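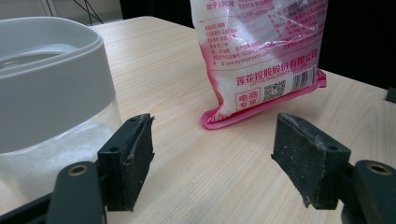

Doing the kitchen table and the shelf behind it this week, in bits, after tea. Posting as I go so I actually finish.

1/ First job was getting everything off the shelf and deciding what stays. The table is the only surface big enough, so meals are on our laps until it's done.

2/ The dry goods are the worst of it. Three open bags of plain flour, all with the tops rolled down and a peg on. Two of the pegs had gone. I've put the oldest bag out for the compost and tipped the other two together.

3/ Found a tin from my aunt Bernadette with a label in her writing that says "August, good ones". It was empty. Washed it and kept it.

4/ Lidded boxes for flour, rice, oats and sugar. Everything else can stay in jars. I did look at the Brerum ones in town but they're too tall for our shelf, which has a 2 cm lip along the front.

5/ Kane Wihongi asked what I use on the wood. Warm water with a drop of washing-up liquid, cloth wrung out hard, wiped along the grain, then a dry tea towel straight after. No spray. I oil it twice a year and leave it overnight with the window open.

6/ If you've got sugar or salt in the grain, don't start with a wet cloth. Use a dry pastry brush first and sweep it off the end into your hand. Wet sugar just spreads and you'll feel it under your sleeve for days.

7/ Sławomir says a credit card works for anything dried on. I tried the edge of an old library card on a blob of porridge and it came up fine. Go gently, the wood marks easily.

8/ Weighed the rice out of curiosity: 2000 g. We eat rice once a fortnight at most. No more rice to be bought in this house.

9/ Labels. I'm using masking tape and a pencil. I paid for a set of printed ones once and they came off in the washing-up, and then we had a jar of cornflour marked "icing" for a whole winter. Tape peels off and you write a new bit.

10/ October 30, 2020. Shelf wiped down and relined with the brown paper that came round the Dirkach parcel. Cut it 60 cm long, folded the front edge under, no glue. It'll want changing in the spring.

11/ Order going back on, left to right: flour, oats, rice, sugar, then tea and coffee at the end nearest the kettle. Lentils have gone on the bottom with the tins. Spices are a separate job and I'm not starting it tonight.

12/ Tadeusz Tomaszewski, to answer yours: yes, I wash the lids separately and leave them upside down on a towel until the next morning. If you put the oats back in while there's any damp in the rim they clump.

13/ Spent under 50p on this so far, and that was the pencil.

14/ Still to do: spices, the drawer with the string in it, and the wobble in the table leg on the window side. Dariusz has a spanner that fits and is bringing it round when he picks up the jam jars.

15/ Spare jars are in a box by the back door if anyone local wants them. Mixed sizes, all with lids. Message me first as the bell doesn't work.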